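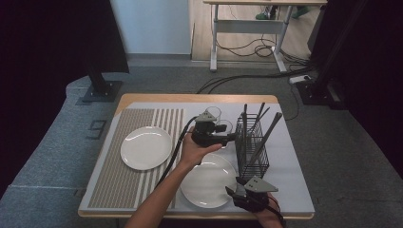
White water marks on dishes after moving – is it the water?

Posted by Brikby, Oct 1, 2024

We moved in August and since then everything I wash by hand dries with a chalky film. Glasses are the worst, but plates get it too. Same dish soap as before, same sponge. The old place was on city water and this one has a well. The kettle already has crust on the bottom. A store employee told me I need a whole-house softener and quoted $1112 installed. I'd like to try something cheaper first. Do I need the softener, or will vinegar do it?

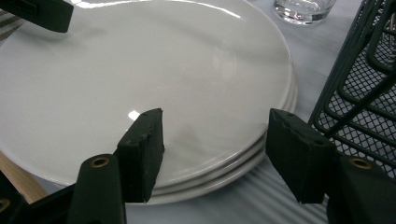
3 replies

Olszewski
Get the water tested before you spend anything. Hard water is the likely cause given the crust in the kettle, but a well can also have iron or a low pH, and a softener sized for one thing won't always handle another. Ask the county extension office if they do testing, or use a mail-in lab.

For the film you have now, soak the dishes in one part white vinegar to three parts warm water for 15 minutes, rinse, and dry with a towel right away. Air drying is what leaves the minerals behind. If the film doesn't come off glassware at all, it may be etching, and that is permanent. Don't mix vinegar with bleach.

Sarkuvier
Vinegar works. I do it once a month.

Bistum
We're on a well and put in a softener two years ago. Ours was $600 for the unit and I did the plumbing myself – took most of a day. The film stopped within a week. You do have to keep buying salt, and we left the outside faucets off it so the garden gets plain water. If you only care about dishes, I would towel dry for a while and see if that's enough for you.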